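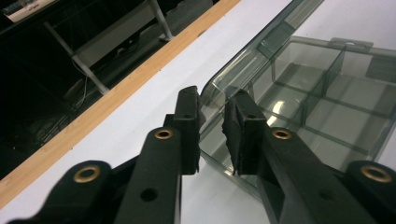

Plodis hand-held gripper: good practice cards, reviewed

I love these! Five cards by Ketsara Duangkaew on how to record clean gripper demonstrations, and card 2 (pads square to each other before you go near the object) has already changed how I work. Clear plastic boxes get a card of their own, hooray. The pad wear rule, a check every 300 grasps, is easy to stick to. I'd like bigger print, and the card on lighting is thin. Still, at 75 pages the old Dreltum guide never got read in our lab.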